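Premside Says Its New Table Finish Wipes Clean

Furniture maker Premside says pencil and pen marks will come off its Lindholm table with one pass of a cloth. The pale wood top goes on sale in July at $800. The company points to 46 home trials, but it hasn't said who ran them or what was spilled. 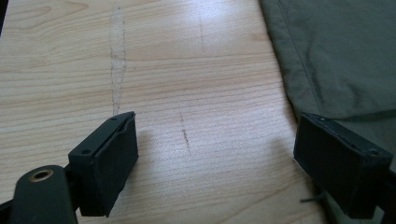 Light wood shows every grey smudge, and shoppers in Wetedholm have heard this kind of promise before. The warranty lasts 15 months — and surface marks aren't covered.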